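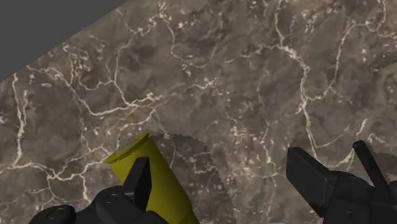

R. Montoya
Lecturer in Engineering Education, Corkton College

Figure 2. Simulated view of the gripper and the yellow cylinder on the marble surface. The cylinder lies nearer to the left finger tip than to the right.

4. The simulated grasping task

4.1 Setting and purpose

The grasping task was introduced in the second half of the Corkton robotics module, after students had completed the written work on joint angles and before they were given access to the laboratory arm. It was carried out entirely in simulation. Each pair of students received the same starting files, which contained a model of the arm, a two-finger gripper and a small set of plain solid objects. The object considered in this section is the cylinder. Results for the cube and the flat block are given in Section 5.

The teaching aim was modest. Students were asked to write a controller that would bring the gripper to the cylinder, close the fingers and raise the object clear of the surface. They were not asked to train a vision system, although the view from the simulated camera was available to them and several pairs chose to make use of it.

4.2 Choice of surface

In the first year of the module the objects were placed on a plain grey surface. Students who used the camera view generally separated the object from its surroundings by a single brightness threshold, and their programs gave them little reason to think further about the matter. For the present study the plain surface was replaced by a set of textured ones, of which the brown marble with white veins in Figure 2 is one. The cylinder remained a strong, even yellow throughout, so that a method based on colour was still open to any pair that looked for it.

The shadow on the marble also proved useful in teaching. It darkens the stone between the cylinder and the right finger while leaving the veins faintly visible, and a program which relies on brightness alone may treat part of it as an object. Tutors were instructed not to mention this in advance. Pairs who met the difficulty were asked to record it in their logbooks, together with the change they made in response.

4.3 Procedure

Each controller was run for 200 trials, with the position and heading of the cylinder altered at the start of every trial. The same list of starting positions was used for all pairs. A trial was stopped when the object had been raised to the required height, when the arm reached a joint limit, or when the time allowed had passed. Students could view any trial again at reduced speed, and the assessment required them to select one grasp attempt and discuss the placing of the fingers in writing.

The written discussion carried as many marks as the controller. Examiners looked for a clear account of where each finger stood in relation to the object and of what the program would do next. Unequal spacing of the kind visible in Figure 2 was a frequent subject, as the starter controller closed both fingers at the same rate and made no allowance for an object lying to one side of the centre line. Some pairs corrected the position of the wrist before closing. Others left the wrist where it was and lowered the closing speed, on the grounds that the first finger to make contact would then push the cylinder less sharply.

4.4 Materials and support

The starter files were prepared under the Wetosier project and adapted for use at Corkton with shorter instructions and fewer settings. A printed guide was issued alongside them. Pairs attended one supervised session each week and were free to continue the work in their own time. Questions raised in the sessions were noted by the tutor and answered for the whole class, so that no pair gained from having asked privately.

The partner group at Brirnumstead used the same files and the same list of starting positions, but its students worked alone. Its logbooks were marked separately and are not included in the comparison that follows.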